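Groltine puts its two-armed bench robot up for hire by the month

Groltine has started hiring out its two-armed bench robot, the one it showed off to a handful of lab customers last year, and the first units go out in July. You get the arms, the grippers, a wrist camera and someone on the phone. You don't get to keep it.

The package is called Hurau. It's aimed at small firms and teaching labs that want to try picking and placing on their own stuff before they spend proper money. Until now the only way in was to buy. 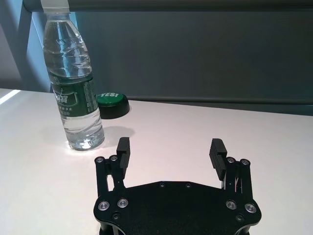

3 min read

We had a morning with it at Pathirana, the firm that's handling bookings and support. Bottled water, white table, green button. Not glamorous. But a plain upright bottle is a decent test for this sort of gripper – clear plastic, full of water, light bouncing about all over the place, and cameras tend to hate that.

The gripper is a parallel type, two fingers with ridged pads that come together from either side. Nothing new there. What Groltine is selling is the setup, which they say should take a morning from unboxing to first pick. Ours was already set up when we got there so can't vouch for it. We'll ask for one to be sent to the office and time it ourselves.

Edem Adjei runs the hire side at Pathirana and was keen to talk about what people get wrong.

"They start with the hardest thing in the building," he said. "A bag of screws, a wet lettuce. Start with a bottle. Get bored of the bottle. Then move on."

Each hire comes with 200 practice tasks ready loaded, things like move this next to that, stand this up, put this in the gap. Customers can add there own by guiding the arms through the motion by hand, and the kit stores up to 300 of them before you have to start deleting. Adjei reckons most people won't get near that. A school might.

Controls are simple enough. There's a screen, a menu, a big list of tasks. The menu wording is clunky in places (one option just says "Go again other") and we'd like a proper search in the task list. Scrolling through it with someone waiting is a pain. Pathirana says a search is coming but wouldn't say when.

Software is by Clukier, which does the training tools too. You need an account with them as well as the hire agreement, so that's two logins and two sets of terms to read. Bit of a faff. Adjei said they're hoping to fold them into one.

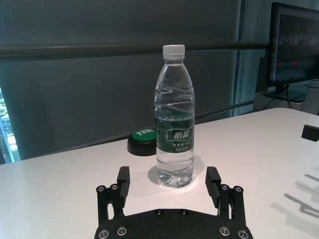
Bottle between the open fingers, at Pathirana.

What about cost? Groltine isn't printing prices. It's a quote per customer, minimum hire is 2 months, delivery and collection are in the quote and so is a swap if something fails. Damage from drops or spills is on you. Asked about spills specifically, given the water, Adjei said to keep the lids on and keep the drinks off the bench when the arms aren't using them. Fair enough.

Things we liked: the pads come off without much fuss and spares are in the box. The camera sits right down at the gripper, so you see pretty much what the fingers are about to close on, and that makes it far easier to explain to someone new what the thing is up to. Phone support is staffed from 8am, handy if you're trying to get a class ready.

Not so keen: the manual. It's long, it jumps about, and the section on fitting the pads comes after the section on using them. There's a quick start sheet but it assumes your bench is already the right height. Measure first. Pathirana will send you the bench sizes if you ask, and you should ask, they're not on the web page.

Also the training day is extra. One day, at your place or theirs, up to six people. We'd say take it if no one on your team has used an arm before, otherwise you can probably muddle through with the sheet and the phone line.

Will it suit everyone? No. If you allready know the job you want doing and you want it doing all day, hire will cost you more in the long run and Adjei said as much himself. It's for the trying-out stage. He expects a good few customers to send it back after the minimum and buy something else, and says he's fine with that – "they'll know what to buy, at least".

Anyone who hires and then decides to buy from Groltine gets part of the hire money taken off. How big a part depends on how long you've had it, and the full table is in the agreement. Get them to go through it with you on the phone before you sign.

Bookings are open now through Pathirana. Waiting list for July is already filling up, they told us, with colleges mostly. A second batch of units follows but no month given yet.

More on this when we've had one on our own bench.

14 shares | 3 comments

Search news, reviews, kit... Go

Recent items
Clukier changes its account terms again
Gripper pads: which ones last?
Hire or buy? Readers write in
Bench heights and why they matter
Pathirana takes on more phone support staff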